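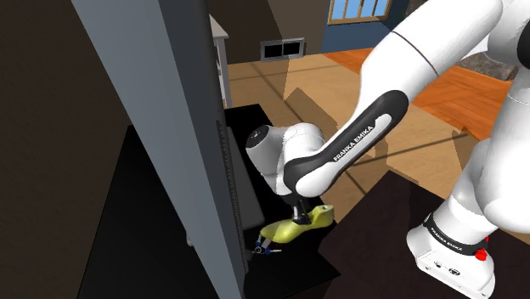
Franka Emika arm with a yellow-green shoe last. Computer rendering.

FOR IMMEDIATE RELEASE
17/03/2020

My book about second dates is coming out in July

Hi, I'm Zorica Kolev, and I'm writing my own press release (my publisher, Zervas, said go ahead, so blame them!). The book is called Same Time Next Week? and it's about the date after the first one, the one where you've already used up your good stories and your good shirt.

I've been answering letters about love in the Jindon newsletter for 20 years. Almost 2715 of them are in boxes under my bed, and the question I get most is some version of "We had a lovely dinner, so why am I terrified to call?" I wanted to give that a proper answer, with chapters on texting, on splitting the bill, on meeting the roommate, and a long one on silence in cars, which I rewrote four times and still worry over.
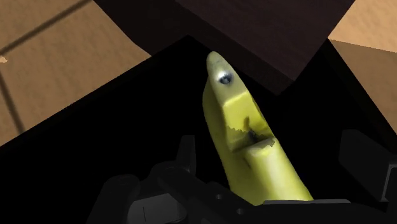
A yellow banana, tip up. Computer rendering.

Marin Omerović, my editor, cut two chapters on exes and I sulked for a month. "Zorica kept sending me the dance class story and I kept laughing, so it stayed in," Marin says. It's chapter 2, if you want to skip ahead. My partner comes off better in it than I do.

The paperback and the e-book come out together. Review copies are ready now, and I love talking to radio people, podcasters and book clubs, by phone or online. Please write to me through the Zervas press desk and put "second date" in the subject line.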